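Service Robots, Week 6: Reading a Product Offer (the Gilora arm kit)

OK, so last time we finished up grippers in general, and I promised we'd pick apart a real offer this week. I went with the Gilora kit from Pritov because half of you asked me about it after the open house, and because I've had one on loan for long enough to have opinions.

What you get in the box: the arm, a gripper with two fingers, a wrist camera, a power brick and the software license. What you don't get: a base. Please write that down! Rafia Swati's group last year budgeted the whole thing down to the last dollar and then had nothing to mount it on. The base is sold separately under the name Peltoditz, and the price list puts it on a different page.

The list price is $3,774. That's for one seat of the software. If your team has 4 people and you all want to log in on your own laptops, you pay for the extra seats or you take turns (we take turns, and it's a pain, but we live).

Now the wrist camera, my favorite part of the kit and also the thing I complain about most. It's small and it sits right behind the fingers, so you always know where your fingertips are compared with whatever you're reaching for. Great for close work. The trouble is that your fingers are always in your picture, too, and anything right up against the wrist can fill a big chunk of the view. Yulan Pan wrote a nice little script that masks out the fingers before the matching step. It's in the course folder, feel free to steal it.

The brochure says "works in any indoor space." I'd love to know who signed off on that. Shiny metal is hard on cheap cameras, and so are polished floors and repeating wall patterns, and the brochure says nothing about any of them.

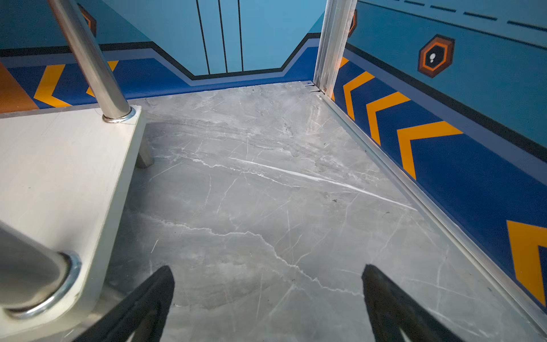

So when you read a line like that in an offer, ask for the test conditions. I wrote to Pritov and got a pretty friendly answer from Jarrah Kerslake in support, who told me their own test was 300 picks on a plain matte table under office lights. Fine! That's a fair test of a plain matte table. If your site has stone floors and steel rails, you need to run your own.

The service plan comes in 2 levels. Basic is email only. Plus gets you a swap unit, and the shipping took around a week when Lodhi needed one. I'd pay for Plus if the arm is going anywhere near the public, and skip it for a lab.

For next class: read the warranty pages (the part about finger wear is short and very odd), and write me one page on what you'd ask Pritov before buying. Fouzia Baloch is covering the Sunday lab hours, so take your setup questions to her.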